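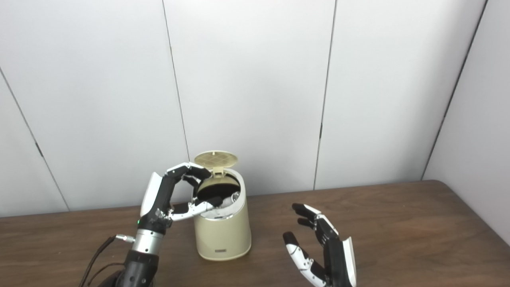
kestard_ops
Left hand faults on grip current, cycle 223 last night, and the index finger won't release. Firmware is stock. It happens with the index finger hooked over the bin's upper edge near the open lid. Wrist LED stays green the whole time.

Grgić
Tendon's stretched. Swap it.

mistedley2
Disagree. Ours did that at 2000 cycles and it was the forearm connector. Reseat it first.

kestard_ops
Reseated it twice. Will try the tendon Thursday.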